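Robot Manipulation Lab – Handout 5
Task: shelf restock, two arms
Posted 31 January 2026

Read before you come in. Goal for this unit: get the pasta packages off the table and onto the top shelf, standing side by side, labels readable. Both arms may be used. Basket of chips on the back rail stays put, dont grasp it.
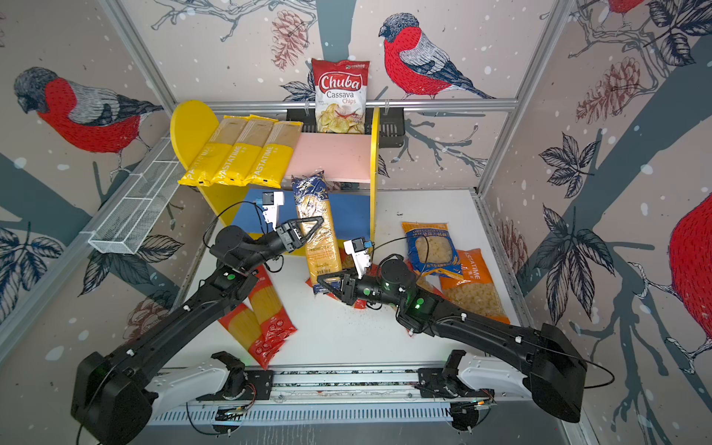
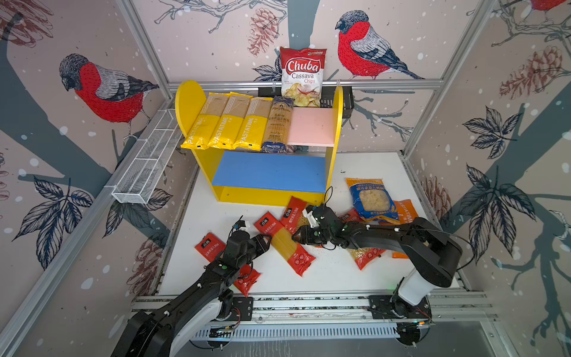
Fig. 1 and 2. Shelf restock station, Pastatime spaghetti on the top shelf, more packages still on the table.

Notes from lecture
– clear windows on the bags = trouble for depth. Segment on the printed part.
– soft bags slump. Grip low, lift slow, re-grip if it tilts.
– overlapping packages: top one first (orange Pastatime over/under the orecchiette is the usual mess)
– handoff only if one arm cant reach. Costs time, drops more.
– crumbs on table – wipe between runs, they get into teh labels

Logging
Save every run, bad ones too. Class set is at 1,262 episodes since August, 117 of them thrown out for missing wrist video. Each team adds 200. Name files team_run_date, no spaces.

Teams: Lovon and Gestska mornings, Magyar and Vastside afternoons. Swap if you need to but write it on the sheet.

Due next lab: success rate per package type, one page, plus your two worst failures with a guess at the cause.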